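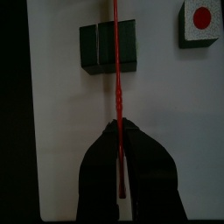 How does a robot pick something up?

Your hand has five fingers. Lots of robots get by with 2. The part that grabs is called a gripper, and at Tratell in Didton they test grippers all day long. Blocks, cups, rods. Pick up, put down, again.

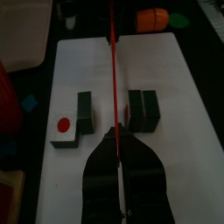
Grippers come in many shapes. Some use suction, like a straw stuck to your lip. Others pinch. A pinching one has two black fingers that get thinner toward the tips, so it can reach for small stuff like the dark green blocks on the white board. Fat tips would bump the block next door. Try it at home – wear thick mittens and pick up one domino from a row. Hard!

Efua Owusu runs the tests. Her team tried one gripper 855 times in September, then a softer one 577 times. Same blocks, same board. Thats called a fair test.

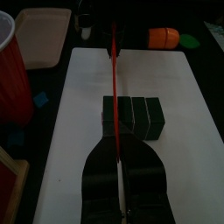 And the softer one? Better with round things, slower with square ones. So no winner yet.

Robots need eyes too. A camera close to the gripper sees tiny gaps. A camera up high sees everything at once, but small things look, well, small. Gion Pfister, who builds the controllers, likes useing both. A controller is the bit that tells the arm where to go.

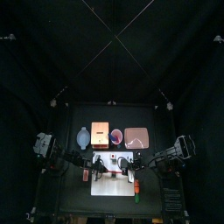

Two arms, one white board, seen from above.

Now you: which would you test first – the fingers or the camera? Draw your own gripper and show it to your class.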